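Cable dress on a humanoid, how do you keep the arm loom from tugging?
Posted in Robots & Automation Help, June

Hi all, I look after the humanoid in our kitchen test room (I'm the only one at the Pledavmont site who does, lucky me). The job is simple enough: apple off the fridge, into the yellow basket on the table, repeat. 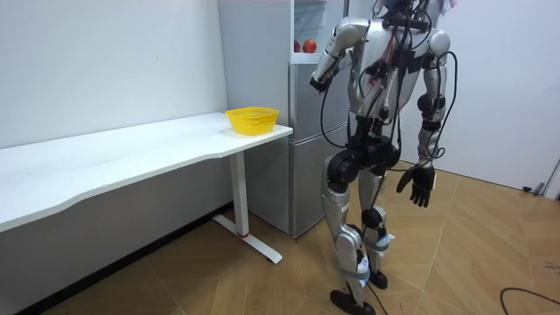
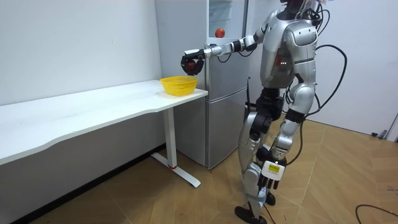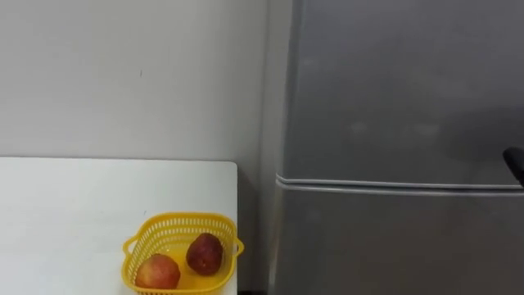 My trouble is the wiring. Every so often the shoulder throws an over-torque fault when the arm is stretched out across the table. It never does it with the arm hanging down. I log every cycle and I've had 4 faults in the last 198, always at full reach. I've re-zeroed the joint twice and swapped the elbow connector, no change. Do I need more slack at the shoulder, or am I chasing the wrong thing? I'd love to fix this before I pull the whole arm apart!

grundov_tech
Slack, almost certainly. Power down, support the arm, then move it by hand through the full reach and keep your other hand on the cable bundle. If you feel it go tight anywhere, there's your fault. I'd undo all the ties between shoulder and hip, stretch the arm out as far as the job needs, and only then tie it back up, loosely. Velcro, please, no zip ties. Check the floor cable too, mine got under a foot once and I spent a whole afternoon blaming the motor.

Nikolovski56
could be the gearbox. ours went at 3000 hours. how old is it

drarkeditz
I'd try the cable thing first, it's free. But also look at what payload you've set for the hand. If somebody added a module or a heavier hand and the number in the config never got changed, the shoulder will complain at full reach and be perfectly happy everywhere else (ask me how I know). Run it empty-handed over the table for a while. If it still faults with no apple, go back to the cables, and post the torque plot if you can get one out of it.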